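Skip to results
Search the Cultby help board
Search
Popular: gripper faults, cable handling, reset after stop

Arm drags the device by its cable and then faults – simulation only so far

Posted in November by pratum_bench
4 min read

I run a simulated cell for a small repair shop. One arm, one table, a two-finger gripper. The job is to pick up a small handheld unit with a cable attached, lift it, and set it down in a marked spot. We plan to move the program to a real arm later, so I would like to get this sorted out first.

The plain pick works. With the cable turned off in the model I ran 1,000 cycles and had no faults. With the cable turned on I ran 3,000 cycles and 286 of them ended in a stop. The log gives the same thing each time: a force limit on the wrist, a short jump in the joint readings, and then the arm holds still until I clear it.

When I play back the bad runs, the fingers close on the unit and on part of the cable together. The arm lifts, the cable goes tight, and the unit either twists out of the grip or gets pulled along the table. In a few runs the cable ends up inside the linkage next to the finger, and those are the worst ones. The force reading climbs very fast and the model starts to shake.

I start every cycle with the fingers wide apart and close them at the same speed.

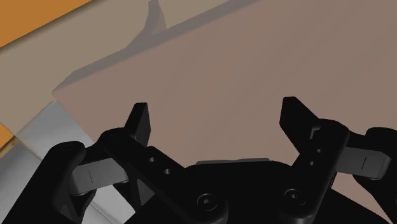

Should I raise the wrist force limit so the cycle can finish?
Leave the limit where it is, find out what the fingers are closing on, and fix that first.

That is what a coworker told me, and I don't disagree, but I still need a way to fix it. I have tried a slower close and a softer grip. The slower close made no difference. The softer grip dropped the unit more often. The cable is a chain of short stiff pieces joined together, and I left the contact settings at whatever Jisska loads by default.

I would also like to know if this is a real risk on hardware or only something the simulator does.

Posted by Akpan_cells

You have two problems and they should be handled one at a time.

The first is the pick itself. Your program knows where the unit is and doesn't know where the cable is. If the start position of the cable is random, then some of the time it will lie under a fingertip. The gripper comes straight down and closes on whatever is there. I had the same trouble with a charger job and I fixed it by doing three things.

Check the area under both fingertips before going down. In simulation you can read the cable position directly. On a real cell you will need a camera for it, so don't build the program around data you won't have later.

Turn the wrist if the cable is in the way. A quarter turn was enough on most of my cycles. If there is no clear angle, skip the pick and report it.

Grip at the end away from the cable. People tend to aim for the center of the part – that is fine for a plain block, but on a unit with a cable it leaves the loose end free to swing under a finger on the way up.

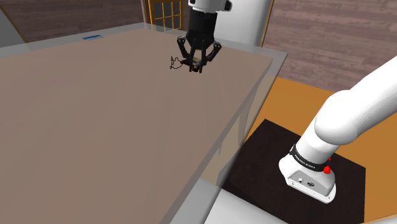 After that, add a short test lift. Go up a very small amount, wait, and read the wrist force. If it is higher than the weight of the unit should give, open the fingers and back off. Do this before any sideways move. Most of my hard stops came from the sideways move, when the cable had already caught and the arm kept going.

The second problem is the shaking. When a stiff chain gets squeezed between two finger parts, the solver tries to push it out and the numbers get very large. Use a smaller time step and give the cable joints some damping. I would not trust any force value from a run where the model shakes. Take those runs out and count them separately, or your 286 will mix real snags with bad math.

On your last point, yes, it is a real risk. A cable caught in a linkage can be cut or pulled out of the unit, and if the unit has a battery in it you don't want the fingers crushing it either. Keep the force limit low when you move to hardware. Write the recovery steps down before the first run: stop, make sure the arm can't restart, and only then free the cable by hand. Do not reach in while it is only paused.

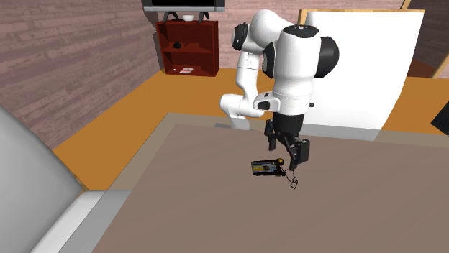

It also helps to log the finger gap at the end of each close. If the gap is wider than the unit should give, there is something else in the grip, and the program can open up again before the lift begins. That check is cheap and it works the same way on a real gripper.

Posted by tablesaw_tim

Tape the cable down. Works for us.

Posted by lowbay

Taping is ok if your parts always come in the same way, but it sounds like these don't. I would do the finger gap check first, it is the least work. Run 200 cycles with only that change and see what you get before you touch the solver. If you change the time step at the same time you won't know which one helped.

Also look at the collision shapes on the gripper. Ours were simple boxes and the cable kept catching on corners that don't exist on the real fingers.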